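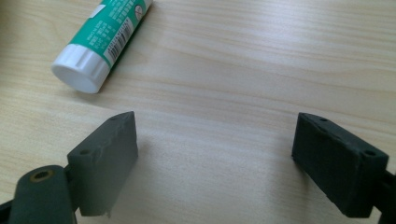 Home Issues Articles Submit Contact

Filed under: Food and Everyday Life, Research Articles

3. How the recipe books got made

Before I get to what people cooked, I want to spend a while on the books themselves, because I read them wrong for most of my first winter in Nudstead and it cost me a chapter. I came in looking for recipes. I had a spreadsheet with columns for flour and fat and oven temperature, and I was going to line up the 40 household books in the county library's collection and watch the cooking change as the mill closed and the supermarkets came in. I still like that plan! But the books kept getting in the way of it. They were lumpy. They had things stuck over other things, and half the time the thing I wanted was underneath.

So this section is about paste, more or less, and about what it does to a page when someone keeps adding to the same book for decades.

3.1 Writing in and sticking in

Almost every book starts out handwritten. The first few pages are neat, usually in ink, usually with a ruled line under the title, and they read like someone who has just been given a nice notebook and is being careful with it (I have several of these myself, all abandoned by page four). Then the handwriting loosens up and the clippings begin. A pudding from the back of a Sorkum flour bag. A newspaper column on what to do with green tomatoes. A leaflet from Hoxha, the grocer on Mill Street, with the price of canned peaches still on it and a cobbler recipe printed below.

I had assumed that writing a recipe out by hand meant the cook valued it more. It takes longer, after all, and you have to want it. The books don't back me up. When I went looking for stains, which are the best evidence of use I know, the pasted recipes were every bit as spattered as the handwritten ones, and in the later books more so. The Sorkum bag pudding turns up in book after book and it is filthy every time. In one copy the sugar line can't be read at all, and someone has written the amount again in the margin in pencil, and then that has been smeared too.

What handwriting does seem to go with is a person. Recipes copied out by hand very often carry a name or a relation, so you get "Aunt's pickles" or "from next door" or just a set of initials. Clippings almost never do. I take this to mean that a recipe somebody told you needed writing down, and a recipe already printed only needed keeping. That sounds obvious when I put it that way. It wasn't obvious to me when I was coding the first batch, and I had both kinds down under "sources" with no way to pull them apart again.

3.2 What holds the page together

I can't do chemistry and I'm not going to pretend to. I did, though, spend a lot of time with my nose close to these pages, and even a person with no training can tell the main kinds of adhesive apart after a while. Flour paste goes on thick and dries in ridges, and bugs like it. Brown office glue bleeds through newsprint and leaves a halo. Clear tape turns yellow, lets go of the paper, and leaves its shape behind like a bandage tan. Then you get to the newer books and all at once the clippings lie flat, with just one corner lifting here and there, and that's the household glue stick (Figure 2), which most readers will have in a drawer.

I bring up the ordinary glue stick because it turned out to matter for how I read the layers. With paste, people committed. They covered the whole back of the clipping and it stayed where they put it, so if they changed their minds they stuck the new recipe on top. With a glue stick they tended to run a stripe along one edge and fold the clipping over like a flap. The older recipe stays readable under the newer one, and sometimes there are marks on both, so I'm fairly sure that both went on being cooked. In my notes I call these "hinged" pages. The library's catalog calls them "loose material," and I'd gently ask it to reconsider.

The practical upshot is that a covered recipe means different things in different books. In a flour-paste book, a buried recipe was probably retired. In a hinged book it might have been last Sunday's dinner. My first count of abandoned recipes treated the two the same, and I've thrown that count out.

3.3 Reading the layers

For the reading itself I photographed every opening and tagged it in Bremix, which is meant for sorting receipts and does this job surprisingly well once you ignore the currency field. Each recipe got one record, whether it was written, pasted, hinged or tucked in, and each record got a note on what was over it and under it. Where I couldn't see underneath without lifting something that didn't want to be lifted, I left it alone and wrote "covered." I never peeled anything. The library asked me not to, and anyway I'd have felt awful.

Of the 40 books, 7 gave me real trouble. Their bindings had given up and the pages had been put back in an order I couldn't trust, so I use them below when I talk about single recipes and leave them out whenever I talk about sequence. I also went through the whole set twice, with a summer in between, and where my two readings disagreed I went back to the page. Most of the disagreements were about stains. I seem to have been much more generous with gravy the first time.

One more thing about order. I had hoped the front of each book would be the oldest part and the back the newest, and for the handwritten stretches that mostly holds. Clippings wander. People stuck them wherever there was room, or beside something similar, so a peach leaflet from Hoxha can sit on page three next to a peach jam copied out years before. I started to enjoy this once I stopped fighting it. Those pages show a cook sorting her own collection as she goes, putting peaches with peaches, and it gives you a sense of what she thought went together. Meatless dinners end up beside the holiday baking in more books than I would have guessed, and I don't have a good explanation. Lent comes to mind, but so does plain lack of space.

In Section 4 I go back to the cooking, starting with the Sorkum pudding, and use the hinged pages to ask which changes in a recipe stuck and which ones were tried for a season and folded back out of the way.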